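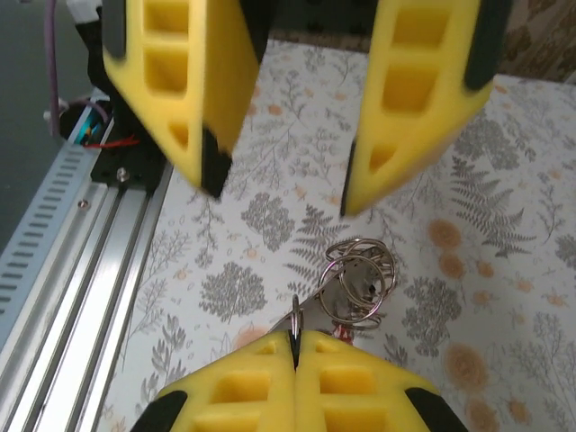
4.2 Approval times for refurbishment of licensed premises

Applications in the Wevcombe register were grouped by declared cost and by the type of work proposed. The register holds 2999 entries, of which 200 concern hotels, taverns and clubs. Entries withdrawn before public notice were removed, as were those with no stated cost. Where an applicant filed an amended plan, the clock was restarted at the date of the amendment, following the practice in Samonte.

Figure 4 plots days to decision against floor area affected. Two groups can be separated. Internal works with no change to trading hours were mostly decided within the 30-day notice period. Applications that added outdoor seating took longer, and the spread was wider – particularly for sites that share a boundary with housing. Floor area alone explained little of the difference. Several projects above 700 square meters were approved without a hearing, while some small terrace additions were referred twice.

Figure 4. Days to decision by floor area affected, licensed premises only. Open markers show applications with outdoor seating.

The Sada district was treated separately. Its parking rule requires a traffic statement for any increase in patron capacity, and the date on which that statement was received is missing from many files. We therefore report Sada values from the date of lodgement, which overstates the time spent in assessment. The Clodov files record both dates and were used to check the size of this effect – the correction is given in Section 4.3.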